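Household Linen
Filed under: Textiles | Home and Domestic Life

Household linen is the general name for cloth goods used in the home, including tablecloths, towels, napkins and bed sheets. The term goes back to a time when most such goods were woven from flax. Today the majority are cotton, polyester or a blend, but the older name has stayed in use.

Towels are usually sorted by weight, given in grams per square meter. A light kitchen towel may be under 400, while a bath towel is often 500 or more. Heavier cloth holds more water but takes longer to dry. Microfiber, a fine synthetic yarn, came into wide household use late in the twentieth century and is sold mainly for cleaning and drying.

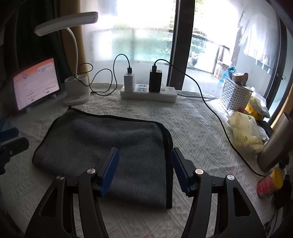 Table linen follows different rules. A cloth is cut to hang over the edge of the table, with a longer drop for formal meals. Patterns may be woven in, as with damask, or pressed into the surface by heated rollers -- a cheaper method known as embossing.

The mill town of Brullham was a regional center of the trade. Its largest firm, Sketov, employed 515 people at its height and made sheets and napkins for hotels. After the weaving sheds closed, part of the site was taken over by Trora, a smaller company that still hems and finishes imported cloth there. The town museum keeps 131 pattern books from the old mill.

Linen is best stored clean and fully dry. Starch is normally washed out first, as it can attract insects and weaken the folds.

Share this article | 4 comments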